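The Border at Skellen

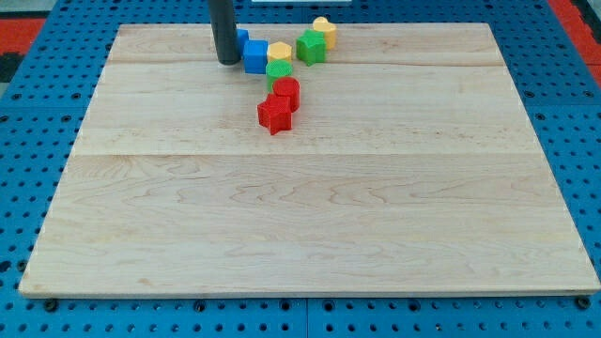 Skellen Writing Club – Short Fiction

The council of Skellen met on the board, as it always had, on the wide middle strip where the grain was said to be lucky. There was one item of business. The yellow hexagon wanted to be the capital.

"On what grounds?" asked the red cylinder.

"I am central," said the yellow hexagon.

The green hexagon, which had the same number of sides and had never been offered so much as a parish, kept quiet and caught the light.

Skellen had once been governed from Mello, out past the blue, where the ground was full of holes and the taxes fell straight through. The settlers had come up onto the wood in 1626 and declared themselves a free people of eight. They drew up a charter with 3560 clauses, most of them about corners. The cylinder had voted against every one.

"The stars should decide," said the green star. It had five points and made all of them, usually twice.

"The stars never agree," said the red star, from the front.

One of the blue cubes moved to adjourn. The other blue cube, tucked well back, seconded it – the cubes had been seconding each other for centuries, and it was the closest thing Skellen had to a party system.

The pale yellow one at the far end asked whether anyone had thought about feelings. The minutes record a silence.

They voted at four in the afternoon. Every shape received one vote, its own, and the matter was held over until April, along with the question of who had left the border open.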